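Peas, Plates and Other Small Ambitions
17/02/2020
by Teodor Dalen

I bought 2,000 dried peas in December. The bag said roughly that, anyway, and I chose to believe it. They were meant for soup, and I have made soup exactly once, and it was gray.

So the peas became a project, which is what happens to all my groceries in the end.
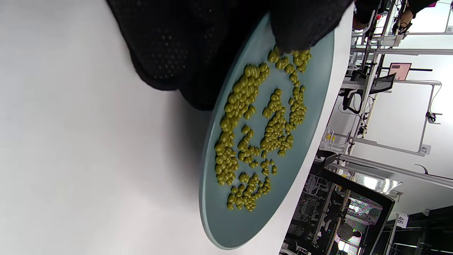

Filed under: Kitchen, Sort Of

Small green things on a blue-gray plate look better than they have any right to. Pile them up and they look like dinner. Spread them into a ring and they look like dinner at a place where you leave hungry and 16 dollars poorer per pea.

Plates matter more than I used to think. My old ones were the Dito line, white, chipped, and inherited from a roommate who left in a hurry.

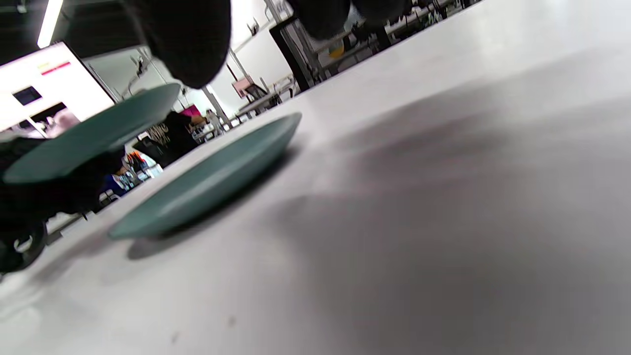 My mother believes a plate should be warmed, wiped and never stacked while anyone is looking. I stack everything. Still, that sea-green rim seen from the side, with a bit of light along the top, makes a decent case for her side of the argument. I have priced a full set and gone back to the chipped ones.

Sunflower seeds joined the peas later. I like the striped kind, which taste mostly of salt and effort. 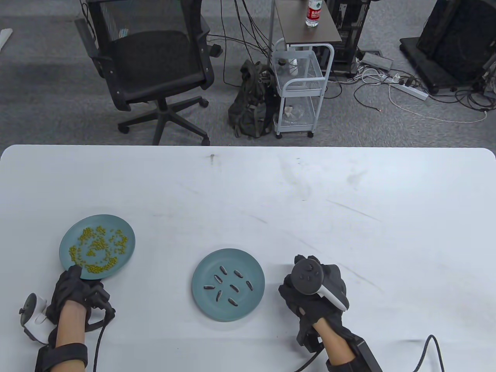 Peas to the left, seeds in the middle.

Separate plates are the grown-up way to do it. I lack the shelf space to be that grown-up.

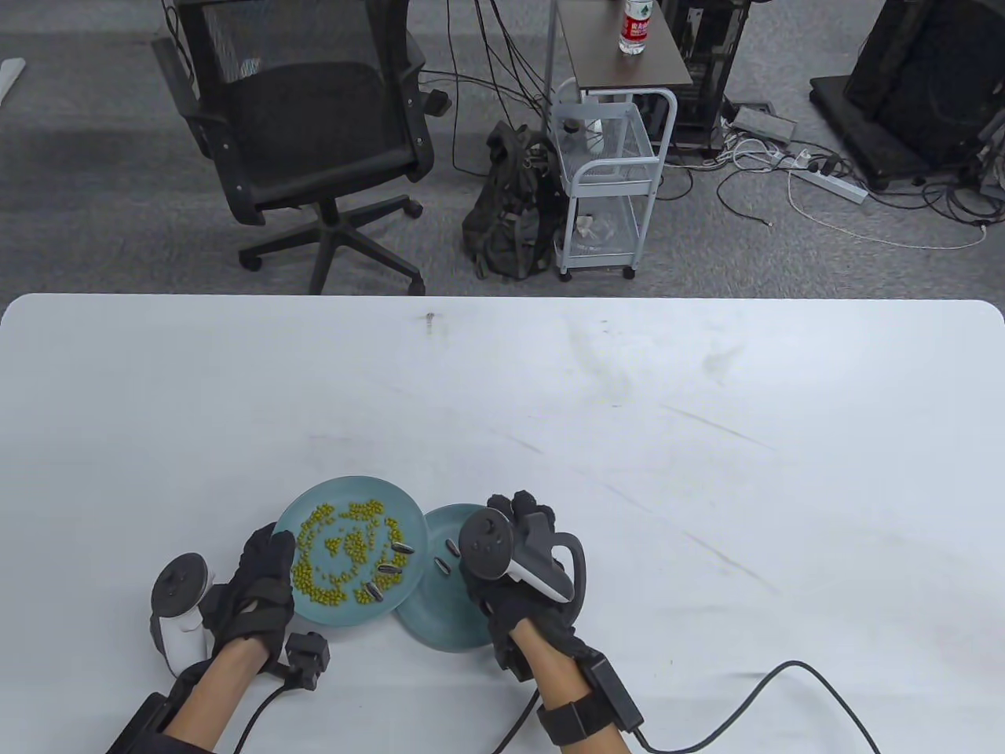

Mixed company on the left plate.

The soup recipe is still taped inside my cupboard door. It calls for a ham bone, and I keep forgetting to buy one.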